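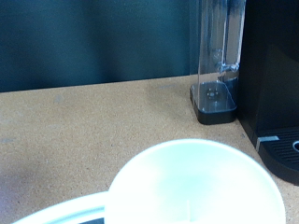 4. Pitch, speed and the Grestness broadcasts

4.1 The problem of the fast tape

Anyone who has tried to play guitar along with a copy of the Grestness broadcasts will know the difficulty. The band is in E, or would like to be, and the recording is somewhere above it in a key that has no name. Collectors have long put this down to the band tuning sharp. It is a generous theory, and it asks us to believe that the organ, an electric model with no practical means of being tuned by a man in a hurry, tuned sharp along with everyone else.

We compared 20 circulating copies of the July concert against the organ's fixed pitch. The copies fall into two families. In the first, which descends from the Mostance reel, everything runs 3 percent fast from the opening announcement to the last applause. In the second, which came out of a box of cassettes in Jemstead, the speed is correct for the first side and then climbs slowly through the second, so that the closing ballad is played with a briskness the songwriter cannot have intended. The singer sounds younger by the end of the evening than at the start of it.

Three percent comes to half a semitone, near enough. On paper this is a small thing. On a slow song with a long held vowel it is the difference between grief and mild impatience, and several published judgments about the band's "nervous energy" in this period rest entirely on it. One sleeve note praises the drummer for pushing the tempo. The drummer was pushed, along with the hall and the audience, by a motor.

4.2 What the lists say

The trading lists are less help than their length suggests. Speed is rarely mentioned before 2000, when software that could change pitch on a home computer reached people who had previously been content to complain. After that date it is mentioned constantly, and the word "corrected" begins to appear beside almost every entry. We take it to mean that somebody changed something.
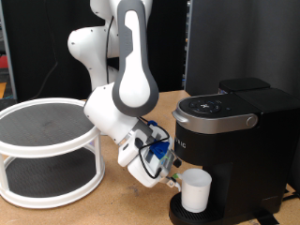

In five of the copies marked as corrected, the correction had been applied to a tape that was already right, giving a version as flat as the Mostance reel is sharp. Two of these were then corrected again, by a later hand, in the proper direction. The result is at the right pitch and has been through three generations of processing to get there. A single copy in the sample carries the note "speed as found," and it is the only one whose history we can state with any confidence. It is also the one that listeners rate lowest.

Grading is a related nuisance. The letters used on the lists describe hiss, dropouts and the nearness of the person who coughs, and they do this fairly well. They have nothing to say about pitch, so that a clean copy at the wrong speed outranks a noisy copy at the right one. Newcomers sensibly ask for the best grade. In this way the fast family has become the standard one, and the version most listeners carry in their heads is one that the people in the room never heard.

4.3 The Bauerfeind pressing

The picture is complicated further by the unofficial LP issued on the Bauerfeind label in an edition of 400. It has usually been treated as a descendant of the Mostance reel, mostly on the grounds that it is also bad. The organ says otherwise. Side one agrees with the Jemstead cassettes, down to the clipped first word of the announcement. Side two begins in agreement and then holds steady where the cassettes drift, which points to a common parent made before the drift set in.

If this is right, the LP is the nearest thing we have to an unspoiled source for the second half of the concert. It is unfortunate that it fades two songs early to make room for a studio outtake by a different group. The outtake is listed on the label as an encore.

4.4 Method of comparison

Measurements were made on sustained organ notes, taking only passages where the guitar was silent or had wandered off. Each copy was sampled at the start, middle and end of both halves. We made no attempt to adjust for turntable speed beyond checking our own deck with a strobe disc. Mains hum was tried as a second reference and dropped, as most copies contain two hums of differing age and some contain none, having been cleaned by an enthusiast. 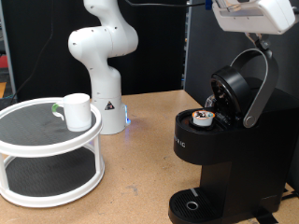

Figure 3. White robotic arm on a wooden tabletop, with a two-tier round shelf at left and a single-serve coffee maker, lid raised, at right.

For the Jemstead family the drift was plotted separately for each copy, and the curves lie close enough together to rule out a string of unrelated faulty machines. The climb was on the parent tape. Section 5 takes up the question of who edited the announcements, and why one of them is in the wrong town.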